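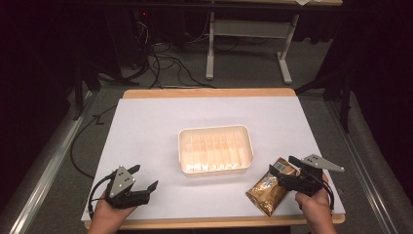 17 October 2024

Today was my first full day alone at the table, without Fongchan beside me to correct my elbows. I want to write it down while my hands still remember, because I notice that in the evening I forget the small things and keep only the tiredness.

The task this week is the snack bags. A bag must be taken up, carried over and laid in the white tray, and the robot must learn this from my hands. I hold one gripper in the left hand and one in the right, and I do everything with them as if I had no fingers of my own. When I began in March I believed this would be the easy part of the job. I had worked with my hands for many years, in the kitchen and later in the packing hall in Greltcombe, and I thought, what can be difficult in picking up a bag?

The difficulty is that a bag is never the same bag twice. It has air inside, and the air moves to where I don't press. If I take it in the middle it slides away from me. If I take it at the upper end, near the barcode, it hangs down nicely and I can see where it goes, but then it turns a little and I must wait for it. Fongchan taught me to wait. "Let it finish," he says always. At first I did not wait, and my recordings from that time are full of hurry. He showed me one of them on the screen and I was ashamed, I looked like a person trying to catch a bus.

The left hand is my bigger problem. It has little to do in this task except to be ready at the tray, open, and to help if the bag lies badly. But it gets bored and it wanders. Fongchan says that the robot will learn also the wandering, it does not know which part of me is important. I thought about this sentence on the whole way home last week. So now I try to have a quiet left hand. In the morning it was quiet. After lunch less.

We have to make 800 good ones before the end of the month for the people at Randico. I made my part of them today and threw away 15 myself, before anyone asked me to. Most of these were in the first hour, when I was nervous. In one I dropped the bag on the paper and took it up again, and I did not know if this was a mistake or a good lesson. I wrote a question in the notebook. Perhaps the robot should also see how one repairs a thing. I would like to know what they answer.

The cables annoy me more than the bags. When I reach far with the right hand, the cable pulls back a little at the wrist, only a little, and I feel that my movement becomes not mine. Mr Kwon's old trick is to make a half step closer to the table before starting. I tried it and it helps, but then my back complains. After six bags I stand straight, put the grippers down and shake my arms. I decided this number by myself and I will keep it.

In the afternoon they let me try the other way for one hour, with the remote control. There I sit, and the arms are at the other side of the room, and what I do comes to them a moment late. I did not like it. With the hand grippers I feel in my palm when the foil begins to slip, and I close a bit more without thinking. With the remote I feel nothing, I must look and look, and my eyes were burning. Fongchan is much better at it than me, he learned it at Sedix, where they had no other method. He says I will get used. Maybe. I asked if I may stay with the hand grippers until the bags are finished and he said yes, we will see.

At home I made soup and noticed that I took the packet of noodles at the upper corner and let it hang until it stopped turning. Then I put it down very slowly beside the pot. My sister asked if I was ill.

I slept badly yesterday so tonight I want to be in bed early. Tomorrow I start at eight, and I must bring the thin gloves, the skin between my thumb and finger is red from the handle. Also ask for a new notebook, this one has only two empty pages. And ask about the dropped bag!

6 comments · 16 likes

More from this diary
The day of the folded towels
My first week with two grippers
What I wrote in the notebook in March
A letter to my sister about trains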